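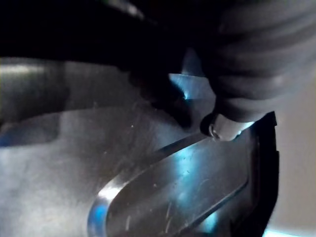

The polls in Elleck closed at ten, and by five past I was running up Campbell Street with my coat inside out, because I was nineteen and it was my first election and I honestly believed they might start without me! They hadn't started. The boxes from the hill villages were still on the road, and Maya Mahasneh was sitting on the steps of the town hall in her good shoes, fiddling with something out of her pocket, a small metal cylinder, pale grey, with a dark ring round one end. I asked what it was. "It came off the lock on the old council chamber," she said. "My father picked it up the night they broke the doors. Do you want a crisp?"

I did want a crisp. I would have accepted anything from her, including a parking fine. She had taught half the town to swim and the other half to read a water bill, and now she was standing for mayor against a man whose face had been on the bus shelter since before I was born.

"Are you nervous?" I said.

"Terribly," she said, and beamed at me.

Inside, the hall smelled of floor polish and oranges. The counters sat in rows with their sleeves rolled up, and oh, they were marvellous to watch! They could flick through a bundle of ballots faster than my gran could shuffle cards, and when one of them licked her thumb the whole row seemed to lick theirs. The returning officer had come over from Dretville for the night and plainly wished he hadn't. He kept looking at the windows.

You could hear the square by then. It had begun as singing, with somebody's trumpet in it, and then a rumour came down the road from Derton that a box had gone missing, and the singing went out of tune and turned into one long shout.
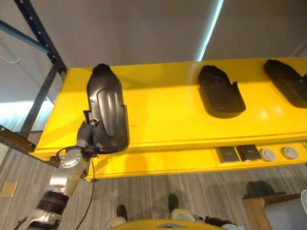
"What box?" said the returning officer, to the room in general.

"The Derton box," said three people at once.

"It isn't missing. It's late."

"Then go and tell them that," said the mayor's agent, a thin man who had been eating a pear with a knife all evening. "I'd love to see it."

The returning officer turned the colour of the candles. So Maya got up. She didn't make a fuss about it. She asked me to hold her bag, and she walked down the middle of the hall and out through the front doors, and I went after her, because I had the bag.

I had never seen so many people in one place. They had dragged the market barriers into a heap and someone had poured something over it, I could smell it from the steps. A boy I knew from school was standing there with a lighter. He looked about nine. The police were on the far side with their shields up, and they looked about nine as well.
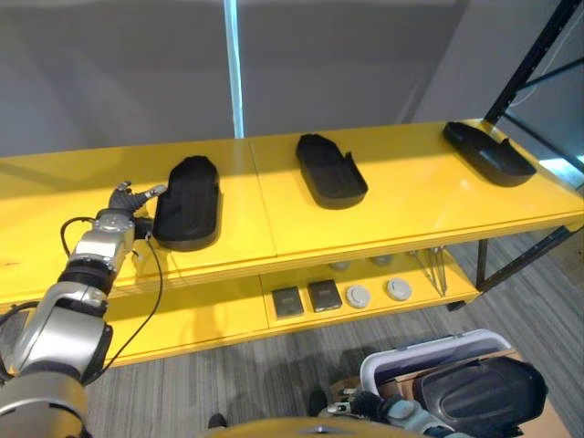
Three black trays along the yellow shelf.

Maya didn't have a microphone. She just stood on the top step until the front few rows noticed her and began shushing the ones behind, and it spread back across the square, row after row, the loveliest sound, like the tide going out over shingle.

"The Derton box is on a lorry," she said. "The lorry is behind some sheep."

There was a silence. Then from somewhere near the fountain an old woman's voice called out, "Whose sheep?"

Well, that did it! Everybody had an opinion. There were people who knew the road and people who knew the sheep, and a fierce argument broke out over whether you could get a lorry round by the quarry. The boy with the lighter used it for his uncle's cigarette. The trumpet started up again.

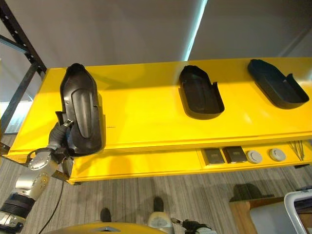 Black plastic shells at the yellow table.

The box arrived at 4 in the morning with mud up to the handles, and half the square walked in beside it, singing. The returning officer checked the seal, held it up so everyone at the windows could see, and cut it. I stood on a radiator. I could feel my heart in my ears.

He read it out twice, as the first time his voice cracked. For the mayor, 979. For Maya Mahasneh, 1000.

"Twenty-one!" I screamed. "Twenty-one votes!" I've always been quick at sums.

The agent wanted a recount, naturally, and got one, and the counters rolled their sleeves back up. Maya came over to fetch her bag. Her hands were shaking properly now. She sat down underneath my radiator, kicked off the good shoes and asked whether there were any crisps left.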